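Section 6: Setting Up Your Stable and Race Alerts

Now that your Clustuvico account is up and running, it's time for the part most people enjoy best, which is telling the program which horses you care about (and letting it do the watching for you!). Set aside a quiet quarter of an hour, pour yourself something nice, and have your list of horses handy. You'll need to be signed in on the main screen before you start.

Adding horses to your stable

1. Choose My Stable from the left-hand menu, then click Add Horse.

2. Type at least 3 letters of the horse's name. A list of matches drops down, with the country of birth and year of foaling beside each name. Do take a moment over this, as plenty of names have been used more than once over the years.

3. Click the horse you want, then click Save. The little horseshoe beside the name turns green once the record has loaded.

4. Repeat for the rest of your list. A standard account holds up to 4,000 horses, so even the keenest follower should have room to spare.

Note: Unraced two-year-olds may be listed under the dam's name until they are officially named. Search for the dam and open the Offspring tab.

Choosing your alerts

5. Open the Alerts tab and tick the events you'd like to hear about: entries, declarations, jockey changes, going updates and results. If you're new to all this, we suggest starting with declarations and results only and adding the others as you get a feel for it.

6. Under Preferred Courses, pick the tracks you follow. Rolton and Naciri are switched on from the start, and Fulach appears during the jumps season. You can untick any of them.

7. Set your morning summary time. It arrives at 7:00 a.m. unless you change it.

Caution: Removing a horse from your stable also deletes any notes you've written about it. Copy them somewhere safe first.

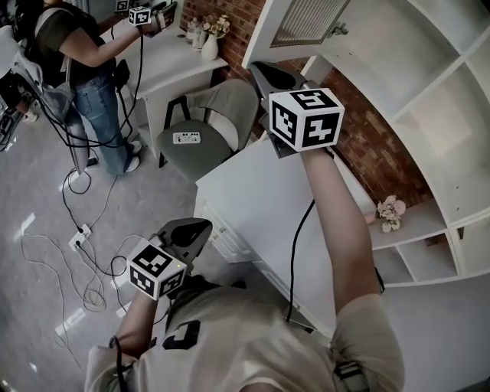
Reaching up beside white shelving, a gripper in each hand.

If your alerts don't arrive

Check your junk mail folder first, then make sure the Pause All switch at the top of the Alerts tab is off. Changes to your settings can take a few minutes to come through, so please be patient with it on a busy race day. If you're still hearing nothing, sign out, sign back in and click Send Test Alert.

Note: Start times follow the clock at the racecourse. To see them in your own time zone, go to Display and tick Local Times.

Continue to Section 7: Reading the Form Card.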